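Pulling up beige wood-effect tile in the back room, or living with it?

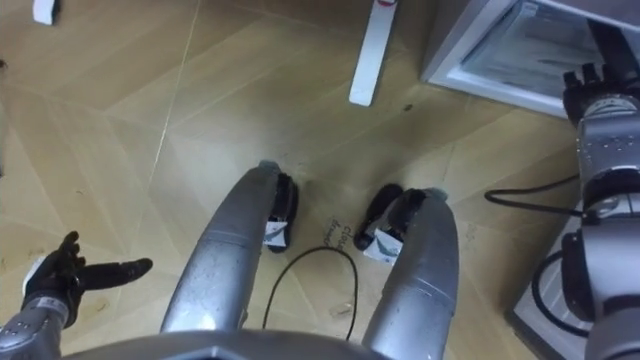 ## Original post

**skerbridge_yo**

Floor people, I need opinions. I took over a ground-floor unit in Skerbridge and the back room has pale beige tile with a wood look, laid on the diagonal, with thin light lines between the pieces. I want it to be a proper workroom (long bench, shelving, a stool I can roll around on) and I can't decide what to do about the floor.

Three things bug me. One is the light lines. They run across at an angle and there's one really long one my eye goes straight to every time I walk in. Two, somebody wrote on the tile in dark cursive. Small letters. The first word looks like "Cloud" and then there's a second word under it that's so faint I can't get it. I've been down on my knees with a flashlight and still nothing. Three, the black cable, which just lies loose on the floor in a loop, and I'd like it gone from where people walk.

The landlord doesn't care what I do as long as it's flat when I leave. I got one quote to rip out and relay, 1816 including hauling the old stuff away, and I nearly choked. My whole budget for the room is 1000 and that's supposed to cover the bench too!

So: keep it, cover it or rip it?

Yolanda

## Replies

**grout_and_about**

Keep it. That color hides dust better than anything. I had dark slate in my last shop and swept it twice a day and it still looked like a bakery.

For the writing, try rubbing alcohol on a white cloth first. Dab, wait a minute, wipe. If it's regular marker it should lift off a glazed tile without much fuss. If it's pencil, a white eraser. Stay off the scrubby side of the sponge until you know what finish you've got, you can dull a patch and then you'll be looking at the dull patch forever.

**ekolodziej**

I'm going to disagree with the "keep it" crowd before it forms. A rolling stool over tile is miserable. You feel every joint, and if any of those pieces are even slightly proud of the next one you'll hear it all day long. I did my garage over in Prirnstead with tile I inherited, swore I'd get used to it, and lasted one February before I covered the lot with rubber.

My vote is to cover it. Interlocking mats, no glue, and they come up when you leave so your landlord stays happy. I paid 671 for a room that was probably bigger than yours.

Edmund

**pilot_hole_pam**

@ekolodziej rubber mats stink though. Mine smelled like a tire store for a whole summer. And if you drop a screw it finds the gap between two mats and you never see it again.

**ekolodziej**

You let them air out outside first, Pam. Two weeks on the driveway. Mine were fine.

**pilot_hole_pam**

Two weeks on the driveway! I don't have a driveway, I have a stairwell.

**skerbridge_yo**

Ha, I don't have a driveway either. There's a strip of gravel by the trash cans.

Edmund, on the joints, I did roll my desk chair over it last night and it was kind of clicky? Soft little clicks. I didn't hate it. But that was ten minutes with no weight on my lap and the radio on, so maybe not a real test.

Is it possible to tint those light lines darker so they don't jump out? I think if they were nearer the beige I'd stop noticing the long one.

**grout_and_about**

Yes, grout colorant. It's basically a thick paint with a little brush. Wipe the excess off the face of the tile before it sets. Do a test line behind a door or under where the bench is going. On a diagonal layout it takes longer than you'd think, you end up crawling around at a weird angle and your hips will complain.

Go one shade darker than you think you want. Mine went on looking like chocolate and dried like oatmeal.

**trestska_tom**

Wait, before anyone colors anything, are we sure it's grout? Light thin lines on a wood-effect floor could be a beveled edge on something that clicks together. Get a fingernail in there. Gritty means grout. Smooth and shiny, colorant is going to peel right off.

I did a hallway in Trestska where everyone including me called it tile for a year.

**skerbridge_yo**

OK went and did the fingernail thing. Gritty! And it's cold on bare feet and rings when I tap it with a spoon, so I'm calling it tile.

**trestska_tom**

Carry on then.

**ahuja_floors_fan**

Nobody's talked about the cable. Please sort that first! Before mats or grout or any of it. A loose loop on a floor is exactly the shape a toe goes into, and under a rolling stool it's worse. Find out what it feeds, then run it along the wall in a stick-on channel. If it really has to cross the room, use one of those low rubber ramps with the slot underneath. Don't tape it down with duct tape, the gunk it leaves is harder to get off than the marker.

**ekolodziej**

Agree with all of that. And don't run it under the mats, if you do go for mats (you should go for mats).

**skerbridge_yo**

Noted, it's going along the wall. I have to move a shelf to do it but fine.

**pilot_hole_pam**

Can I make a case for leaving the writing? I kind of love it. "Cloud" and a mystery word. Could be a paint color. Somebody in there before you might have been picking a gray for the walls and jotted it down where they were sitting.

**grout_and_about**

Or a wifi name.

**pilot_hole_pam**

Let me have my paint color.

**skerbridge_yo**

I'm a little torn on it now, thanks Pam. It's small enough that I could leave it. Then again it'll probably wear off by itself with me shuffling over it.

Where I've landed for the moment: cable to the wall, colorant on a test line under the bench, and one decent mat just where I stand. Priced it all up with the bench lumber and it comes to 987, so I'm inside the budget with enough left over for a sandwich. If the stool drives me nuts I'll come back and tell Edmund he was right.

**ekolodziej**

I'll be here. Get the thick mat, the thin ones curl at the corners.

**grout_and_about**

Post the test line when it's dry, I want to see what shade you went with.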